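이사 와서 제일 먼저 포기한 게 화장대. 원룸이라 놓을 데가 없음. 그래서 테이블 하나로 밥도 먹고 머리도 말리고 일도 하는데, 이거 정리하는 법이랑 거기 올라가는 물건들(주로 빗, 컵, 드라이기) 관리하는 법을 적어둠. 급하게 쓰는 거라 순서 좀 들쭉날쭉함. 필요한 데만 골라서 보면 됨.

## 시작 전에 준비할 것

- 베이킹소다. 마트에서 파는 제일 싼 거. 나는 소포장 558원짜리 씀
- 중성세제 (주방세제 가능)
- 안 쓰는 칫솔 2개
- 마른 수건, 버려도 되는 걸로
- 이쑤시개나 꼬리빗
- 극세사 걸레
- 쟁반 하나. 뒤에서 설명함

돈은 거의 안 들어감. 쟁반까지 새로 사도 나는 3,552원 썼음. Jerness라는 동네 생활용품점, 문 닫기 전 시간에 가면 한산해서 고르기 편함.

## 1단계. 전부 꺼내기

서랍, 욕실 선반, 가방 속, 침대 옆. 머리랑 얼굴에 쓰는 물건 싹 다 꺼내서 테이블 위에 모은다. 하나도 빠짐없이. 가방에 들어있는 미니빗도.

모아놓고 세 무더기로 나눔.

1. 매일 쓰는 거
2. 일주일에 한두 번
3. 언제 샀는지 모르겠는 거

3번은 오늘 안에 결정. 내일로 미루면 도로 서랍행임. 유통기한 지난 에센스, 이 나간 빗, 고무줄 늘어난 머리끈은 그냥 버린다. 샘플도 마찬가지고. 여행 갈 때 쓰려고 모아둔 샘플 나도 한 봉지 있었는데 정작 여행 갈 땐 한 번도 안 챙김.

2번은 상자로. 나는 Gape 뚜껑 상자 쓰는데 아무 상자나 괜찮다. 신발상자도 됨. 뚜껑만 있으면 먼지 안 들어가니까.

1번만 밖에 남긴다. 빗 하나, 양치컵 하나, 로션 하나, 이정도. 더 줄일 수 있으면 더 줄이고.

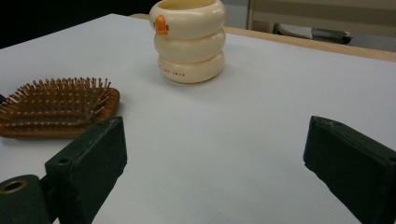

빗은 얼마나 자주 씻어야 하나?

머리카락은 매일 걷어내고, 물세척이나 세제 세척은 2주에 한 번이면 충분하다. 왁스나 헤어오일을 매일 바르는 사람은 일주일에 한 번으로 당기고, 두피에 문제가 있으면 피부과에서 알려주는 대로 할 것.

## 2단계. 빗 종류부터 확인

이거 안 보고 바로 물에 담그는 사람 많은데 (내가 그랬음) 재질에 따라 방법이 다름.

**플라스틱 빗** — 제일 쉬움. 미지근한 물에 세제 풀고 십 분 담갔다가 칫솔로 문지르고 헹구면 됨. 너무 뜨거운 물은 피하고.

**나무 빗** — 담그면 안됨. 갈라지고 뒤틀린다. 내 첫 나무 빗은 세면대에 밤새 담가놨다가 손잡이에 금 갔음. 젖은 칫솔로 닦고 바로 수건으로 물기 제거.

**천연모 빗** — 털 끝만 살짝 세제물에 찍듯이. 샴푸 한 방울이면 거품 충분히 난다. 헹굴 때도 받침까지 적시지 말것.

**쿠션 있는 빗** — 쿠션에 작은 공기구멍 있는 제품은 그리로 물이 들어감. 들어가면 잘 안 빠지고 나중에 냄새. 그래서 담그기 금지, 빗살을 아래로 향하게 들고 닦는다.

**금속 꼬리빗** — 닦고 바로 말리기. 녹슨 건 아까워하지 말고 교체.

섞인 재질이면 제일 약한 쪽에 맞추면 된다. 나무 몸체에 플라스틱 빗살이면 나무 취급.

## 3단계. 머리카락 빼기

마른 상태에서 먼저 한다. 젖으면 들러붙어서 두 배로 걸림.

꼬리빗 끝이나 이쑤시개를 빗살 사이에 넣고 아래서 위로 들어올린다. 가장자리부터 가운데로. 뭉치가 크면 가위로 중간을 한번 자르고 나서 들어올리는 게 빠름. 빗살 자르지 않게 조심하고, 쿠션 찌르지 않게도 조심.

먼지가 솜처럼 끼어있는 건 마른 칫솔로 한 방향으로만 쓸어낸다. 왔다갔다 하면 더 깊이 들어감.

걷어낸 건 휴지에 싸서 쓰레기통. 변기나 배수구에 버리지 말기. Prendside 살 때 배수구 막혀서 주말 오후 통째로 날린 적 있다. 그때 이후로 배수구 거름망도 같이 씀. 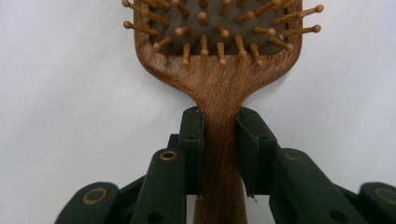
그 다음이 세척인데, 세제물 농도에 너무 신경쓰지 않아도 됨. 세면대 말고 작은 대야나 그릇에 미지근한 물 받고 중성세제 두 방울, 베이킹소다 반 숟갈. 나무 빗이면 베이킹소다는 빼고 세제만 쓴다.

칫솔을 여기 적셔서 한번 털고, 빗살 뿌리 쪽을 원 그리듯 문지른다. 한 줄씩. 성격 급하면 여기서 대충 하게 되는데 뿌리 쪽이 제일 더러운 데라 여기만은 천천히 하자. 손잡이도 닦고. 손잡이는 다들 잊어버림.

헹굼은 두 번째 칫솔로. 깨끗한 물만 묻혀서 세제를 닦아내는 식. 플라스틱 통빗은 그냥 흐르는 물에 헹궈도 된다.

## 4단계. 말리기

수건으로 꾹꾹 눌러서 물기를 뺀 다음 마른 수건 위에 빗살이 아래로 가게 놓는다. 그늘, 바람 통하는 곳. 저녁에 씻어두고 아침에 쓰는 게 제일 편하더라.

하지 말 것:

- 드라이기 뜨거운 바람으로 말리기
- 전기장판, 라디에이터 위에 올리기
- 창가 직사광선에 하루종일
- 덜 말랐는데 상자에 넣고 뚜껑 닫기

마지막이 제일 위험. 곰팡이 바로 핀다. 장마철엔 하루 더 말리고, 제습제 하나 같이 넣어두면 좀 낫다.

나무 빗이 푸석해 보이면 오일 조금. 전용 오일 없으면 식물성 오일 중에 잘 굳지 않는 걸로 면봉에 묻혀 얇게 바르고, 십오 분 뒤에 마른 천으로 닦아냄. 많이 바르면 끈적거리고 먼지 다 붙음. 계절에 한 번이면 되고 나는 11월에 건조해지기 시작할 때 챙겨서 함.

## 5단계. 컵이랑 자잘한 통

양치컵, 면봉통, 브러시 꽂아두는 통. 밑바닥에 물때랑 분홍색 끼는 거 다들 알 거다.

매일 쓰는 컵은 쓰고 나서 엎어두거나 물기를 털어둔다. 이것만 해도 물때가 확 줄어듬. 이미 낀 건 베이킹소다를 물에 되직하게 개서 바르고 십 분 뒤에 스펀지로. 무늬가 인쇄된 컵이면 인쇄면은 문지르지 말고 안쪽이랑 바닥만 한다. 거친 수세미는 도자기든 플라스틱이든 흠집 나니까 부드러운 면으로.

올록볼록한 모양의 컵은 홈에 때가 끼기 쉬움. 면봉이나 칫솔 쓰면 금방 됨. 나는 설거지할 때 같이 해버린다, 따로 시간 내면 안하게 돼서.

꽂아두는 통은 한 달에 한 번 비우고 씻기. 바닥에 휴지 한 장 깔아두면 가루나 먼지가 휴지에 떨어져서 갈아주기만 하면 됨. 덜 마른 빗은 꽂지 않는다.

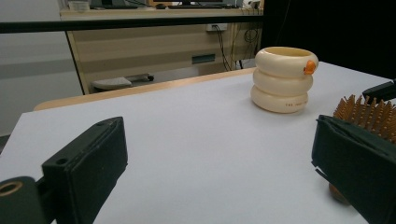
통까지 끝났으면 이제 테이블 상판 차례. 흰 상판은 예쁜데 헤어오일 자국이 누렇게 남는 게 문제고, 염색약은 진짜 답 없음. 염색할 땐 무조건 신문지 깔것. 비닐도 한 겹 더.

순서는 이렇게.

1. 물건 다 내리고 마른 걸레로 머리카락이랑 먼지 먼저
2. 중성세제 탄 물에 걸레 적셔서 꼭 짜고 전체 닦기
3. 물걸레로 한 번 더
4. 마른 걸레로 마무리. 물자국 안 남음

오일 자국은 세제 원액 한 방울 떨어뜨리고 삼 분 기다렸다 닦는다. 안 지워지면 한 번 더 반복. 화장품 색소는 클렌징워터 묻힌 화장솜이 잘 먹고, 끝나면 물로 꼭 닦아내야 한다. 안 그러면 미끌거림.

매직블럭은 웬만하면 참기. 광택 있는 상판은 그 자리만 뿌얘진다. 꼭 써야겠으면 안 보이는 모서리에서 먼저 해보고.

테두리가 나무인 테이블이면 테두리 쪽엔 물이 고이지 않게. 상판이랑 테두리 사이 틈이 은근히 때 타는 곳인데, 이쑤시개에 물티슈 감아서 쭉 긁어내면 시원하게 나온다. 이거 좀 중독성 있음.

## 6단계. 자리 정해주기

여기서 쟁반이 나옴.

매일 쓰는 물건은 쟁반 하나에 다 올린다. 넘치면 뭔가 빼기. 쟁반 밖으로 나가는 순간부터 테이블이 어지러워지니까 쟁반이 곧 한도라고 생각하면 된다. 밥 먹을 때는 쟁반째 들어서 선반으로. 왔다갔다 한 번이면 끝.

쟁반 고를 때:

- 가장자리가 살짝 올라온 거 (물건이 안 미끄러짐)
- 한 손으로 들 수 있는 무게. 내 건 254그램
- 닦기 쉬운 재질. 라탄은 예쁜데 먼지가 다 낌
- 선반 폭보다 작은지 꼭 재보고 살 것. 나는 안 재고 사서 한 번 바꾸러 갔다옴

빗은 눕혀두는 것도 좋고 꽂아두는 것도 좋은데, 꽂을 거면 빗살이 위로. 컵에 꽂을 땐 컵이 무거워야 안 넘어감. 긴 빗에 가벼운 플라스틱 컵은 거의 확실히 쓰러지니 도자기나 유리 쪽 추천.

양치컵이랑 빗 꽂는 컵은 따로 쓰기. 같은 컵 번갈아 쓰지 말고.

드라이기는 쟁반에 안 올림. 선이 길어서 다 헝클어지거든. 나는 테이블 옆면에 Levlow 접착 고리 붙여서 거는데, 붙이고 나서 하루는 아무것도 걸지 말아야 함. 바로 걸었다가 새벽에 쿵 소리 나서 깬 적 있다. 선은 느슨하게 감기. 본체에 꽉 감으면 목 부분이 꺾여서 수명 줄어듬.

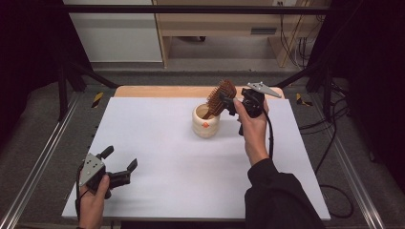 ## 유지하는 법

매일 (일 분):

- 빗에 낀 머리카락 걷기
- 컵 물기 털기
- 머리 말리고 나서 바닥이랑 테이블 머리카락 테이프로 한번

매주:

- 쟁반 들어내고 밑에 닦기
- 쟁반에 슬쩍 올라온 물건 제자리로

2주마다:

- 빗 세척 (위의 3, 4단계)
- 드라이기 뒤쪽 필터 먼지 제거. 코드 뽑고 할것

한 달에 한 번:

- 꽂는 통 비우고 씻기
- 상자 열어보고 안 쓴 거 있으면 빼기

나는 휴대폰 알람을 저녁 아홉시로 맞춰놨는데 솔직히 두 번에 한 번은 넘김. 그래도 안 맞춰놨을 때보단 훨씬 낫다.

## 빗 바꿀 때 됐는지 보기

- 빗살이 여러 개 빠졌거나 휘어있음
- 끝에 달린 둥근 부분이 떨어져서 두피가 따가움
- 쿠션이 찢어졌거나 꺼진 채로 안 올라옴
- 씻고 말려도 냄새
- 나무가 갈라져서 머리카락이 낌

하나라도 해당되면 교체. 냄새는 특히 빨리. 버릴 때는 동네 분리배출 기준 확인하고, 재질 섞인 건 우리 동네에선 일반쓰레기로 냄.

새로 산 빗은 쓰기 전에 한 번 닦고 시작한다. 나무 빗은 마른 천으로만 닦아도 됨.

드라이기 필터 청소는 모델마다 뚜껑 여는 법이 달라서 여기선 뺐음. 돌려서 여는 것도 있고 당겨서 빼는 것도 있으니 설명서 먼저 보고, 안 열리면 억지로 힘주지 말 것.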